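4. Putting the earbuds back in the case

Follow this section each time the earbuds are put away. It applies to the Rallis case with the single lid. For the older Butholm case, see section 7.

4.1 Lay a case and earbud down on a clean, level surface. A polished worktop is suitable.

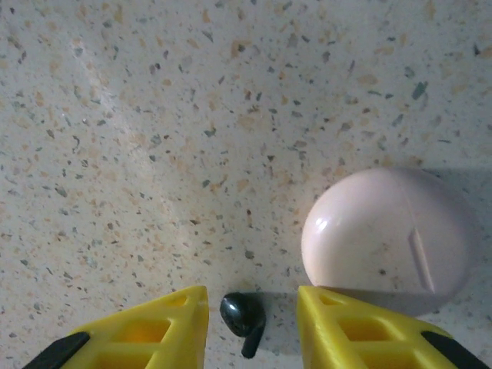
Page last changed: January

4.2 Find the seam between the lid and the base. Open the lid fully before picking up an earbud.

4.3 Hold the earbud by the stem. Wipe the rounded head with a dry cloth.

4.4 Lower the earbud into its own side of the case, marked L or R inside. Do not press on the head.

4.5 Repeat for the second earbud and close the lid.

Note: Dust on the shell does no harm. Wipe it off before opening the lid so that it does not fall on the contacts.

Caution: Do not use spray cleaner on the case or near the charging socket.

4.6 Clear the work board when both earbuds are away. Cases, cloths and single earbuds go in the Jorkavent tray, and the board is left bare.
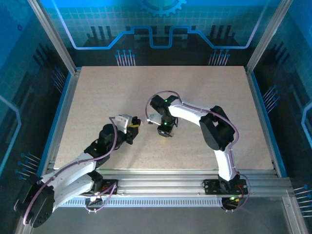 Dukard Small Goods Team

4.7 Wipe the board from the back edge to the front with a dry cloth.

4.8 If an earbud is missing, enter code 397 on the tray sheet and keep the case open until it is found. Spare earbuds are in drawer 81.

Note: Do not pair a spare with a case from another set. See section 5.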